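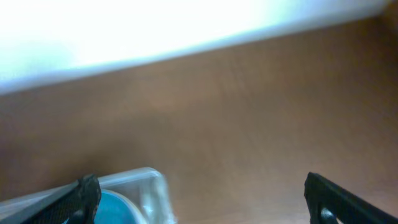
Ticket 416 – Fadeck phone loses mobile data after update
Opened by: Si-eun So
Product: Fadeck, bought from Statley
Status: waiting for customer

Sunday, March 31, 2024

Hello support team,

My phone installed the new system version last night and now mobile data stops after 40 minutes. Calls and text messages are still working. If I turn airplane mode on and off, the data comes back, then it stops again after the same time.

What I tried already:
Restarted the phone, two times.
Took out the SIM card and put it in again.
Reset the network settings. This deleted my Wi-Fi passwords, please write a warning for other customers.
Put the SIM card in my old phone from November. There the data did not stop all evening.

My carrier is Pultia. They checked my line and told me that it is fine – they sent me to you.

Si-eun So

Reply from Statley support:
Thank you for the clear list. Please open Settings, About phone, and send us the build number. Please also check if battery saver is on.

Reply from Si-eun So:
The build number ends with 397. Battery saver was off. I turned it on for a test and there is no difference.

Reply from Statley support:
We have passed this to Blöndal, who make the modem software. Until they answer, please set the preferred network to 4G only and tell us if the data still stops.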